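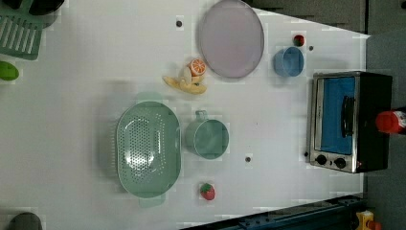
Tedine says: I'd soak it in bicarb before you bin anything, but I'll let the rest of you get to that. First, where did you buy it and do you know how old it is?

mumofthree_flidum
Fair point Tedine, I should have put that in! Posted July 2024 if anyone finds this later. I picked up a big bag of second-hand play kitchen bits for my youngest (she's 4) and paid £30 for the lot, which I was pretty chuffed with. Trouble is, the whole bag stinks of somebody's loft — musty, a bit like old raincoats. I've washed it all in the sink twice with washing-up liquid and it still hits you when you open the box. The seller thought most of it was bought new in February last year, so not ancient. Can I put plastic play food in the dishwasher, or will I end up with a puddle? And does anything get rid of the smell?

Presteck
We run a toy library and I do this most weeks. Solid plastic cups and plates go on the top rack, coolest wash, no heated drying. Small bits go in a zipped net bag or they end up in the filter (ask me how I know). Don't put anything hollow in if it has a hole or a seam, as water gets inside and you'll have black mould by the end of the month. Those I wipe over with a cloth and warm soapy water, then dry straight away.

For the smell, put four big spoons of bicarb in a washing-up bowl of warm water and leave the solid stuff in overnight. Rinse, then dry it outside if the weather's playing along. Anything with stickers or painted faces stays out of the soak, the stickers come off in about a minute and then you've got tears.

Ng
just use the dishwasher, mine goes on at 62 and nothing has melted yet

Tedine
I wouldn't go that hot myself, Ng! We lost a whole tea set that way — the saucers came out like crisps. Also have a sniff of the box it all came in. Ours was cardboard and that was where the smell was coming from, so I chucked it and got a plastic tub with a lid.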